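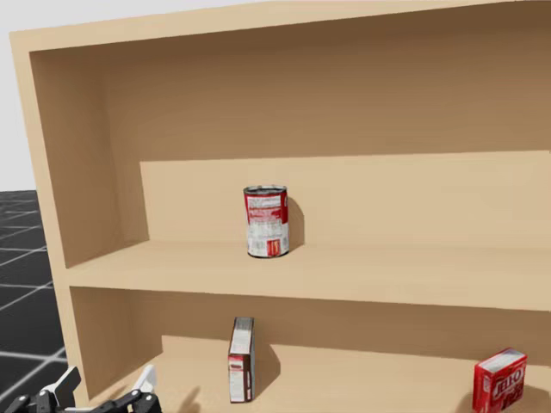

Posted in: Home & Money, Grumbling

Search this blog... Go

October

Every fall I get the same urge to own less, and every fall somebody on the internet is ready to sell me a way to do it. This year it was the pantry challenge. You stop buying groceries, apart from milk and something green, and you eat what's already in the house until the shelves are bare. People who finish it write as if they've come back from a long sea voyage. They sleep better. Their kids eat lentils now.

I have doubts about the lentils.

The version I followed comes from a site called Drillemar, which has a free checklist and then a paid planner that does the same job as the checklist with nicer fonts. The checklist says the average household is sitting on 261 dollars of forgotten food. No source is given. I wrote and asked where the number came from and got an automatic reply thanking me for my interest in the planner. I suspect the number came from the same place as most numbers with no source, which is somebody's head, shortly before lunch.

What bothered me more was the idea underneath it, that food on a shelf is money lying idle. Some of it is. I had two bags of split peas from a soup phase that never arrived. But a can of tomatoes isn't idle. It's waiting for the night when I get home at eight and can't face the store. If I eat it in October to prove a point, I have to buy it again in November, probably at a higher price, and then I've saved the cost of one can of tomatoes for four weeks. You can work out the interest on that yourself.

I did the challenge anyway, because I don't like complaining about things I haven't tried. The rules say 3 weeks. Week one was easy and I was smug about it. I made rice things. I made a bean thing. I used up a jar of Hernik mustard that had followed me through two apartments. By the middle of week two I was making meals out of items that had no business meeting, and I noticed I was stopping for takeout on the way home and not writing it down, because takeout isn't groceries.

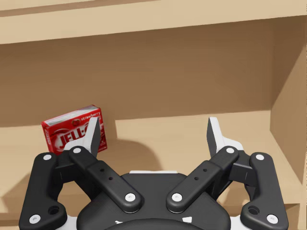 The takeout is where I think a lot of the miracle savings come from. Read the comments under any of these posts and look for the word "treat." A treat is apparently outside the budget, like weather. One woman reported spending just 80 dollars for the whole challenge, and then further down, answering somebody else, she mentions pizza on both weekends and a birthday dinner. I'm glad she had a nice month. I don't believe the 80 dollars.

The post I was reading had 2,881 comments when I last looked and I got through a fair number of them (I had time, I wasn't grocery shopping). Almost all were from people in their first few days. Very few came back at the end. The site counts every one of them as having "joined," which tells you how many people typed something in a box.

Then there's the restock. When the shelves are clear you're supposed to "rebuild with intention," and wouldn't you know it, there's a shopping list for that too, with matching containers by Doucet. I priced the containers. They came to more than everything I'd eaten out of the cabinets in the first week. I already own jars. They used to have pickles in them and they hold rice just fine.

I'll be fair. A few things did change. I found out that I buy cumin whenever I'm unsure whether I have cumin, and that I have never once been out of cumin. I threw away a baking mix old enough to vote, or close to it. I moved the short stuff to the front so I can see what's behind it. All of that took an afternoon and I could have done it without going three weeks short of decent bread.

My receipts before and after look about the same to me, once the takeout goes back in. If yours don't, and you counted everything, I'd like to see them. I mean the receipts, all of them, including the gas station ones.

Next month the same site is doing a no-heat challenge and I will not be joining. I'm going to make the split pea soup.

Posted by the author at 9:40 pm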